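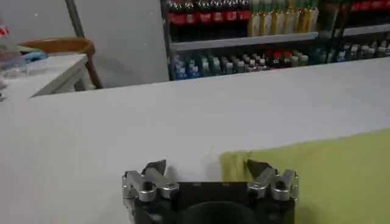 # Ternotus: vitamin D and daily habits records

Home | Data | Notes | Downloads | Contact

Posted by Tiina Mäkelä, December

Ternotus is a small set of survey answers and blood results on vitamin D in adults. It was put together at the Heiskanen clinic in Nundunden and is kept as plain CSV files.

## What is in it

- `people.csv`: one row per person, 400 rows. Age band, sex, height, weight.
- `diet.csv`: 3000 rows of food diary entries. Oily fish, eggs, fortified milk and spreads are coded separately.
- `blood.csv`: serum 25(OH)D in nmol/L, winter and summer columns.

Missing values are left blank. A zero in `diet.csv` means the person wrote down that they ate none of that food.

## Supplements

Doses are in micrograms. Some people gave theirs in international units, and these were converted before entry (400 IU is 10 micrograms). Anyone who named a tablet but gave no strength has a blank dose and `taken = yes`.

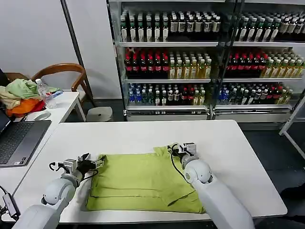
Cod liver oil is coded as a supplement, even where it was written in the food diary. Multivitamins have their own code, 15, as the dose was often hard to read from the form.

## Known problems

Time outdoors is self-reported and probably too high in summer. The winter samples were taken over a longer period than planned. Do not use the set to work out a dose for any one person.

## Loading

The files open in any spreadsheet. The Dralitora scripts in `tools/` join them on `person_id`.

Contact: Tiina Mäkelä, Heiskanen clinic | © Ternotus | Back to top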